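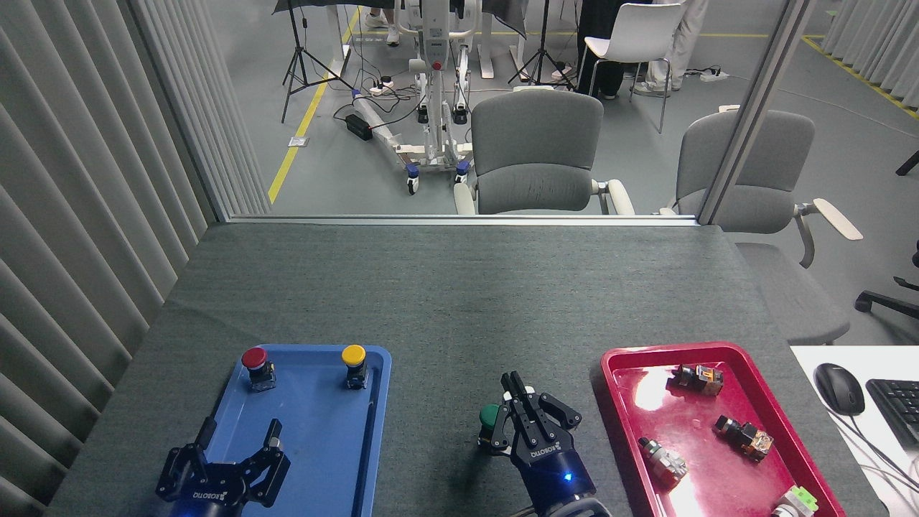 The Button Sorters

Mohandas Mathew keeps his buttons in trays. Blue tray, red tray, soft dark felt underneath, and if you visit him on an April morning you will be handed a push button before you are handed a coffee. "Press it," he says, and waits. You press it. It goes down with a thick, satisfying thunk, and you want to press it again right away!

I should explain that these are industrial push buttons, the kind that live on control panels in bottling plants and sawmills and ski lifts. They are chunky things. The colored cap is the part everyone knows, and behind it sits a body that spends its whole working life hidden inside a metal box. Pull one out and you see how much there is back there (more than I ever guessed, and I grew up above a machine shop).

Mathew runs the parts room at Brancombe, a small outfit that rebuilds old control panels. When a panel comes in, every switch and lamp comes off it and gets sorted, tested and either put back to work or stripped for spares. The shelves hold 2000 pieces at last count, and he can talk about nearly any of them.

Start with the mushroom heads. A red one and a yellow one were standing side by side in the blue tray, wide round caps on black bases, looking very much like something you'd find under a pine tree after rain. The wide cap is there so a palm can find it in a hurry. You don't aim at a mushroom head, you slap it. Red generally means stop, and on a lot of machines it means stop everything this second. Yellow is looser. Mathew has met yellow buttons that reset a conveyor, and one from a job in Viline that did nothing but ring a bell in the foreman's office.

Green is the friendly color. Green usually says go, and the cap on the green button here is gently rounded, much less of a target than those big mushrooms. I like that the shapes have their own manners. You could learn a fair amount of the system in the dark with your hands.

Then there is the red tray, which I could have stayed over all day. The pieces with see-through heads are the ones that get me, one with an amber top on a dark body, another more of an orange, lying on its side. Old panels are full of colors like these. Mathew once restored a panel from a cannery in Plakau with 142 pushes and lamps on it, and when they finally powered it up the whole crew came in from lunch to look. Two of the lamps were dead. They fixed those and then everyone came in and looked again.

Sorting is slower than it sounds. Mathew goes by type first and color second, and he is firm on this point, having once done it the other way and lost a good part of a winter. Caps fade. A yellow that sat by a window for years can pass for cream, and a tired orange drifts toward amber until two people at the same table will argue over it. The bodies are more dependable. So he turns each piece over, checks the back, checks the contacts, works the cap 70 times by hand and listens.

Yes, listens. A healthy button has a clean sound going down and a slightly lighter one coming back. A worn one is mushy, or it scrapes, or it hangs for a moment before it returns. He played me three in a row and I heard the difference on the second try, and I was ridiculously pleased with myself.

If you want to start a collection of your own, begin with surplus stores and panel shops that are clearing shelves. Mathew's best find was a carton of 140 from a closed feed mill in Do, still in their paper sleeves. Buy loose parts only, never anything wired to a supply, and wipe the caps with a damp cloth and mild soap. Solvents will cloud the clear ones. Put down felt or an old blanket before you tip anything out, and use shallow trays so you can see what you have.

I came home with a green one. It's on my desk next to the phone, connected to nothing, and I have pressed it after every paragraph.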